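4.2 Where "white" stops and something else begins

The pale end of the color range is where our data got really fun. For reds and blues, the 1,049 people who took part in the Clirkilbridge survey mostly agreed with one another, and they answered fast. Ask them for a name for a light yellowish paint card and the agreement falls apart. We collected cream, ivory, off-white, beige, bone, butter, oatmeal, "old piano," and a very large number of answers with the word "kind of" in front of them.

Brumen, the older of the two word lists we compare against, puts all of these under a single heading. That made sense for its purpose, which was to find the shortest list of terms that most speakers share. Our interest is in what people say when they are free to say anything, and here the short list hides a lot of lively behavior.

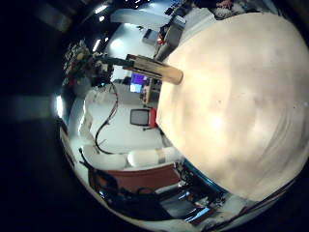 Take the pair cream and beige. Most speakers treat cream as the lighter of the two, and when both cards were laid side by side the order hardly ever flipped. Shown one card at a time, though, the same speakers moved the border between the words by several steps from one session to the next. The words seem to be tied to each other more firmly than they are tied to any given shade — a result we did not expect and were delighted to see repeated in the May sessions.

Tan behaves differently. It has a firm center, and people reach for wood, leather or sand when asked to explain it. Its outer edges are soft, but its middle stays put.
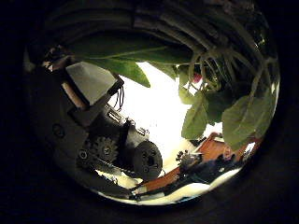 Greens gave us a useful check. Dark green was named quickly and nearly always with the same two words, even under the yellow lamp we used in the second half of each session. Pale cards under that lamp drifted toward peach and apricot, and response times went up. Several speakers gave an answer, took it back, and gave another. We kept both answers in the data, coded in order, and a separate analysis of the first answers alone is given in Section 4.5.

The Falcão cards, which have a matte coating, produced fewer of these changes than the glossy Turninis set. Shine matters a great deal. A glossy sample carries its own highlights, and a speaker has to decide whether the highlight belongs to the color or sits on top of it. Gold is the extreme case, as it is hard to call anything gold once the shine is gone.
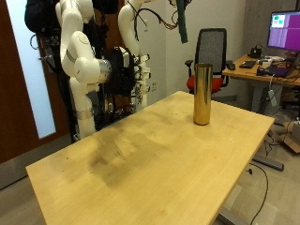
One participant wrote on the comment sheet that the whole task was unfair, that no real thing is ever one color, and that we should have asked about lamps and loaves of bread instead of cards. We have a lot of sympathy with this. A card is a poor stand-in for the things people name every day, and a speaker who says "cream" of a jug is doing something more skilled than reading off a patch.

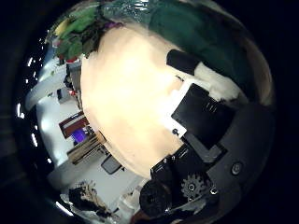
Rounded things are the obvious place to test that idea, and our follow-up task used 500 photographs of household and workplace items. Curves spread a single surface over many shades, yet speakers happily gave one name to the whole. In Figure 4, for instance, the large pale form is almost white near its upper left and a warmer peach toward its lower edge, and the dark green, soft-looking material beside it makes the contrast stronger still. Cut into patches, a surface like that would call for at least 3 of our terms. Seen whole, it invites one, and the choice between cream and beige comes back to life.

Whether speakers pick the name from the brightest area, the largest area or some blend is an open question, and a very inviting one. Section 4.3 takes it up using the naming times.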